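Hostlow Brings Towel Handling Within Reach of Smaller Laundries with the Eseck Kit

SOLTCOMBE, 25/09/2024 - Hostlow is delighted to announce that the Eseck textile handling kit is now open for orders, after a long and very happy stretch of testing at our workshop in Soltcombe. Eseck is a bolt-on package for the two-finger robot arms that many small laundries, spas and guest houses already own or can rent, and it has been put together with one stubborn, floppy, everyday item in mind: the towel.

Anyone who has spent a morning beside a linen cart knows that towels do not behave like boxes. They slump, they fold over on themselves, and they hide their own corners. We started on the problem with a good deal of optimism and a big pile of bath linen, and we are glad to say that the optimism lasted (and so did most of the linen!). What came out of it is a kit that a site can set up on an ordinary table, with no safety cage to build and no new conveyor to pay for.

Each Eseck kit comes with a pair of dark fingertips, a small camera that rides at the wrist, a second camera that stays put and watches the table, and the Sugden software, our own program for teaching the arm a task by showing it the task. A person guides the arm through the job a number of times, and Sugden takes it from there. Our test crew needed 84 guided runs before they were satisfied with the way it moved a folded towel in and out of a tray, and a second task on the same table took them only 56.
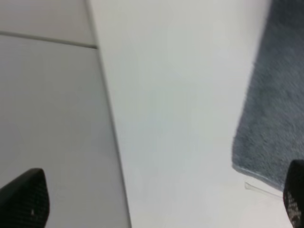
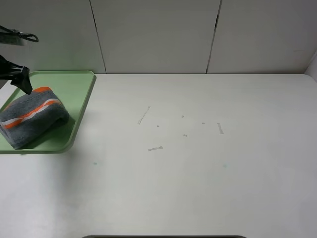
Towel work with the Eseck kit at Hostlow, from the wrist camera (first picture) and the table camera (second picture).

The two views matter a great deal to us, and we hope customers will come to be as fond of them as we are. The wrist camera gets in close, where the pile of the fabric and the turn of a hem fill a good part of the view, while the table camera keeps track of the tray and the arm together. Sugden reads both at once and saves them side by side, so a supervisor can go back over a run later in the day with a cup of coffee and see how the arm came at the cloth.

We would like to be plain about what the kit is for. Eseck handles hand towels, bath towels and washcloths that have already been dried. Fitted sheets are still beyond it, and we would sooner say so now than have someone find out on a busy morning. Work on pillowcases began in August and is coming along nicely, and owners of the first kits will get that update at no charge.

The first batch is 200 kits, with shipping to start about 5 weeks after an order is confirmed. Every order includes setup help by video call, a printed guide written in everyday language, and a spare set of fingertips. Sites close enough to Soltcombe are warmly invited to bring a bag of their own towels to the workshop and try the kit before they make up their minds.

Orders and visits can be arranged through the Hostlow sales desk in Soltcombe. Review kits are available to trade press on request.

About Hostlow
Hostlow makes robot accessories and teaching software for small businesses that handle cloth. Its products include the Eseck kit and the Sugden software.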